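Home | Pitches | Book | Your bookings | Help
Print this page | E-mail this page

Pavside Touring Park, booking help
Ticket opened by Margaux Coste, 6 Aug 2022
Status: closed

Hi, me again! I'm trying to book a hardstanding pitch with hook-up for our motorhome, 3 nights, and the site keeps throwing me back to the start. I pick the dates, I put in the length of the van (7 metres, she's not small), I press Continue and it says "no pitches match your stay". But if I look at the map there are loads of green ones, including the row by the shower block where we stayed in June.

Things I've tried so far:
- different browser, same thing
- my husband's phone, same thing
- taking the dog off the booking (sorry, Biscuit), same thing
- 2 nights instead of 3, and that one went through to payment!

So is there a minimum or maximum stay I've missed? I read the rules page and couldn't find one.

Reply from Nazar Stelmakh
Hello Margaux, thanks for trying all that, it saved me a good bit of poking about. The third night runs into a changeover on that row, and the system won't offer you a pitch unless it's free right through. The map only colours in the first night (I've moaned about this before). I've put you on the Tillen field, hardstanding, hook-up, all three nights, and taken the £20 deposit off your June credit. Biscuit is back on the booking.

Margaux Coste
Brilliant, got the confirmation. Is the Tillen field the one with the slope? We've got levelling blocks, just want to know whether to dig them out.

Nazar Stelmakh
It is, so bring them. The top end is flatter and I've put you there.

Contact us | © Pavside Touring Park | Back to top

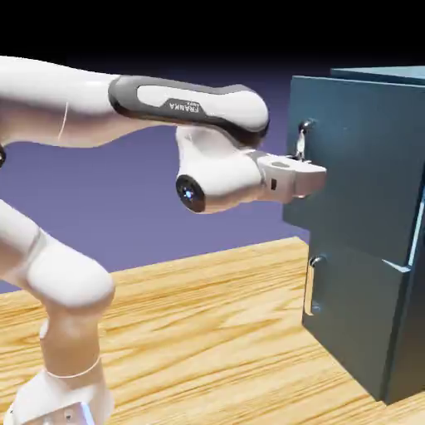

White Franka arm and teal cabinet, computer render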